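Last edited May 18, 2024, by Ashraful Weerakoon. Replaces the December notes, which were too cheerful.

# Atatard: small tabletop chores

Atatard holds 608 episodes of people doing small chores at a table while wearing a gripper on each forearm. The idea is that a machine with the same grippers can learn from them. Whether it can do a chore at the end of it is a separate question, and my answer for now is "not in my kitchen".

## What you get

- 608 episodes, 400 for training, the rest held back
- head view and gripper tracks
- one plain sentence per episode saying what the job was

## What we tried

We trained one policy, Fireo, and gave it 50 runs at tasks close to the training set. It finished 34. Please don't quote that as "robots can tidy up". A run counted as finished if the object ended up in the right place, however long it took, and a person reset the table each time.

Wallner is the same policy with the table height changed. I stopped scoring it after the first morning.

## Where it falls short

Holding one thing against another is the part I trust least. A purple object clamped in the right gripper and pressed to a little light-green fan lying flat is easy work for the person wearing the grippers.

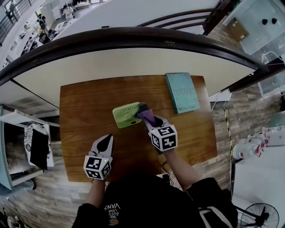

The policy has no such feel for how hard to push, and the tracks don't record force — so don't expect it to learn that from here.

## Use

Fine for research and teaching. Not for selling a home helper. Send faults to the Dillon issue list with the episode number.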